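Lorkbridge test kitchen — counter safety check, knife handling
Tuesday, before the 8:30 start
Question for this round: can the Clevico arm take over putting cleavers away? By hand first, machine after.

1. Blades flat on counter, none standing on edge when let go — CHECK AT END
2. Film off before any machine trial — NO. Shiny film throws off the grip, last round it slid 3 times out of 9. Peel by hand, arm can't do it.
3. Handles, rivets tight, no wobble — OK
4. Cloth clear of work area — NO. Aprons and ties on the counter. A person steps round them, the arm snags. Move before trial.

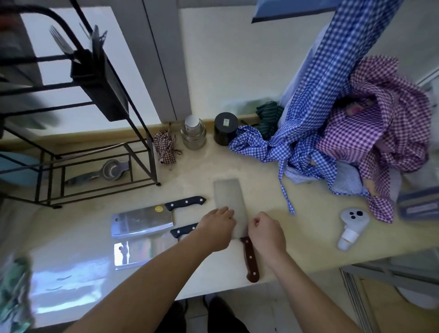
5. Loose items off the counter — NO, same problem as 4. Fixed in the Davgate checklist months ago, copy that one over.
6. Speed limit set on arm — OK, slow setting only
7. Stop button in reach of whoever is standing there — OK, tested twice
8. Grip by handle only — machine rule. People pinch the blade by the spine all the time and get away with it, wich is exactly what we can't teach yet. No feel for where the edge is.

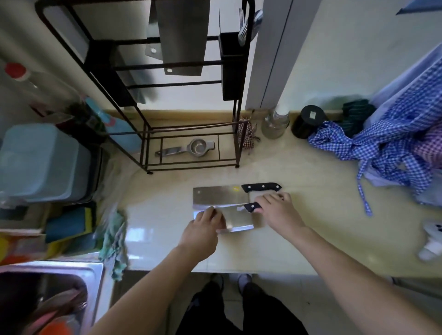
Item 8: one hand on the blade, one on the handle. Two cleavers on the counter.

9. Footwear — FAIL. Socks on tile. Closed shoes for anyone near blades, no exceptions, arm running or not.
10. Sink area — sponges and cloth near the edge, tidy before trial
11. Rack — utensil holder seated properly, OK

Result: not cleared for cleavers. Spoons and jars fine, up to 8 items a run. Chaudhry gripper pads on order, re-check when theyre fitted. Until then knives stay a human job — slower on paper, faster in real life.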